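Andside Crossing

Andside Crossing is a road border post between the district of Andside and the neighbouring customs area of Eron. It is used mostly by lorries which carry parts for the vehicle industry, and only a small share of its traffic is private cars. The post has 3 freight lanes and one lane for passengers.

History

The first post at Andside was a single hut beside the river bridge. Traffic stayed low until the company Pitkänen opened a plant for seat frames on the Eron side. After this the number of lorries grew to 200 per day, and the queue often reached the village of Kodell. A new terminal with covered inspection bays was then built on the former cattle market.

Freight procedure

Drivers send the cargo list before arrival and receive a time for crossing. At the gate the list is compared with the seal number of the trailer. Most loads go through without being opened. When a load is selected for inspection, it is moved to the bays behind the terminal, and the driver waits in a separate building.

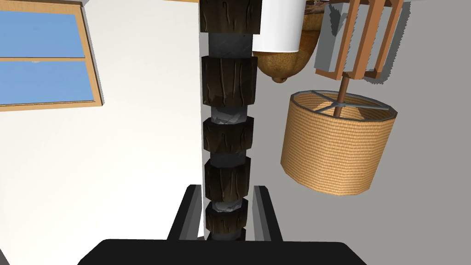 Parts that cross the border more than once, for example seat frames which are sent out for painting and come back, are registered under a return permit. Duty is paid only on the work done abroad. The permit is valid for 29 days and can be extended once.

Closure of February

In February the freight lanes were closed during a dispute over inspection fees. The Pitkänen plant stopped its evening shift, and 2,000 workers on both sides were sent home or given shorter hours. The economist Rakiya Etim, who studied the closure, wrote that smaller suppliers suffered most – they had no storage near their customers and could not send goods by another road. The lanes were opened again after the fee was lowered for holders of return permits.

See also
Customs seal
Return permit
Kodell bypass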